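4.2 棚に置かれたノートの山と「すきま」の役割

前節では、文具倉庫Rustoraの在庫がどのような順序で入荷し、どのような経路で棚へ運ばれるかを述べた。本節ではもう少し棚に近づいて、ノートという、ごくありふれていながら意外に手のかかる品物が、どのように積まれ、どのように動かされているのかを、少し丁寧に見ていきたい。

ノートは一冊だけなら扱いに困ることのない品物である。ところが何冊か重ねると、とたんに気難しくなる。表紙は滑りやすく、背の側は綴じの厚みでわずかに高くなり、同じ向きに重ね続けると山はゆるやかに傾いていく。聞き取りに応じてくれたViktória Farkas氏は、この傾きを「お辞儀」と呼んでいた。新しく入った人にも「お辞儀する前に手を止めてね」と声をかけるのだそうで、筆者らも調査の間にすっかりこの言い方になじんでしまい、以下でもそのまま使わせていただくことにする。

調査は7月に行い、対象としたのは棚12台、記録した積み替えは約200回である。作業者には普段どおりに動いてもらい、置き方についての指示は一切出さなかった。記録の整理にはBéla Borbély氏の考案した分類表を用い、山の高さ、隣の山との間隔、手をかける位置の三項目を書きとめた。間隔を項目に加えるよう強く勧めてくださったのはIsabelle Beaulieu氏で、当初の筆者らの計画には入っていなかったものである。今にして思えば、本節の内容のほとんどはこの助言に負っている。

さて、間隔である。棚板をいっぱいに使おうとすれば、山と山はぴったり寄せるのがよいように思われる。実際、Fliver方式と呼ばれる従来の並べ方ではそのように教えられてきた。しかし作業者の多くは、誰に言われるともなく、山の間に指の入るくらいのすきまを残していた。すきまがあれば両手を左右から差し入れ、親指を側面や下に添え、残りの指を表紙の上に軽くかけて、山をひとつのかたまりとして扱うことができる(図7)。寄せきった並べ方では片側からしか手が入らず、上の数冊だけがずれて残るという場面がしばしば記録された。
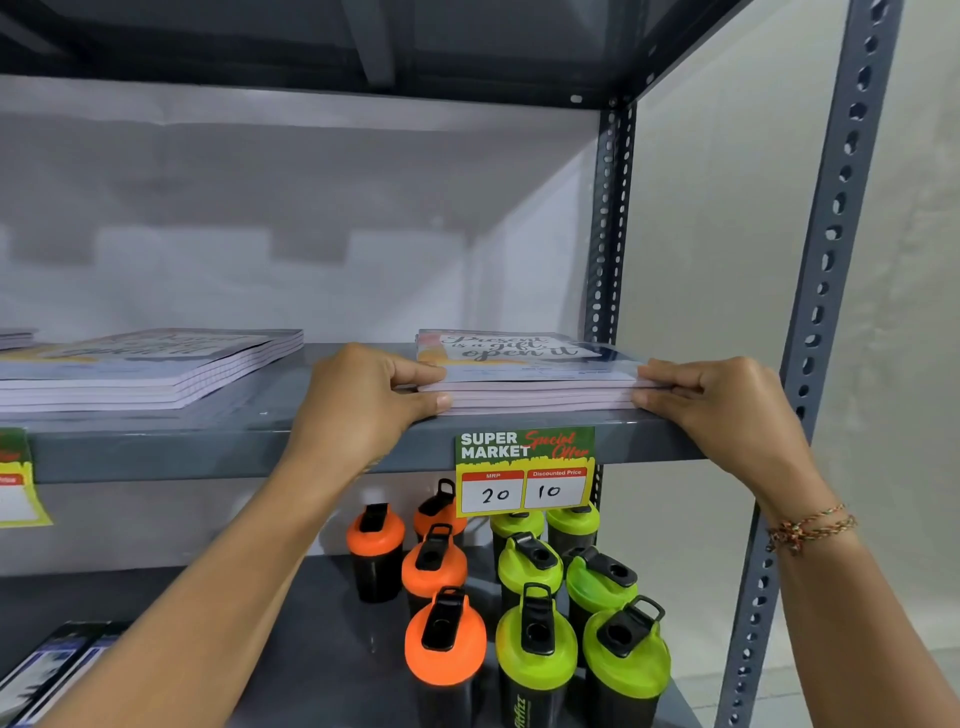 図7 中段の棚板に置かれた、同じ表紙のノートの山。右の山に左右から両手がかけられている。

では、同じ表紙のノートは、すべてひとつの山にまとめてしまうほうがよいのだろうか。
低い山に分けておくほうが扱いやすい、というのが今回の聞き取りで最も多かった意見である。高い山は場所こそ取らないが、お辞儀が早く、持ち上げるときに中ほどから割れやすい。2つに分けておけば、片方を動かす間ももう片方はそのまま置いておける。

もっとも、この意見がどの売り場や倉庫にも当てはまるとは限らない。Siyabonga Tshabalala氏からは、表紙に厚紙を用いたEnari型のノートでは滑り方がずいぶん違うはずだとのご指摘をいただいた。綴じの種類による違いとあわせて、次節で改めて取り上げる。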